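Glass beakers in the kitchen: quick tips

Posted July 18, 2026 in Kitchen & Workshop

Been using lab style glass beakers for sauces, dyes, glue, plant food, you name it. Cheap, they pour well, easy to see into. Notes below, in no real order.
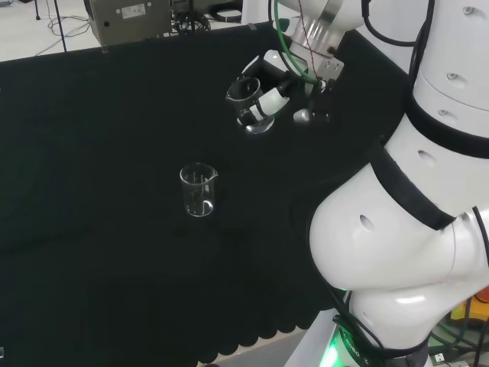

Picking a size

Small ones get used most. Mine from Gollham cost 89 cents each in a box of 20, free shipping. Way too many, gave half away. Get ones with a spout. No spout = drips down the outside, every time.

Look for a thickened rim too. Thin rims chip in the dish rack.

The marks on the side

Those lines are a rough guide. Fine for salad dressing or plant food. Not fine for baking soda math or resin. Use a scale for that. Faint marks? Put something dark behind the glass, a black cloth or a dark towel. Pale marks show up a lot better than against a white counter. Eye level, bend down, dont tip the beaker up to look.

Dark cloth trick

Also good for checking if glass is clean. Clear glass on black shows every smear and water spot. Tilt it sideways and look along the curve. I keep an old tablecloth for this, scalloped hem and all, lives in the drawer with the Tuvier towels.

Cloth slides though. Rubber shelf liner underneath or you'll drag the lot onto the floor. Smooth out the folds before you set anything down, a small beaker on a wrinkle will go over.

Washing

Rinse right away, esp. egg or anything sugary. Bottle brush, drop of dish soap, hot water. Cloudy? White vinegar, 60 minutes, rinse. Still cloudy, probably etched, use it for pencils.

Upside down on a rack to dry. Towel lint sticks to glass and then you're back where you started.

Never hot glass into cold water. Or onto a wet counter. Lost two that way in August.

Pouring

Spout pointed where you want it before you lift. Go slow, then stop fast with a little twist back. Stir stick held against the spout helps with thin stuff.

Storing

Dont nest them tight, they lock. Paper towel between each one. If two are stuck, cold water in the inner one, warm (not hot) around the outer, wiggle.

Chipped rim goes in the trash, wrapped in newspaper. No sanding it, no saving it for "later".

More to come on funnels, still testing the Lelis set.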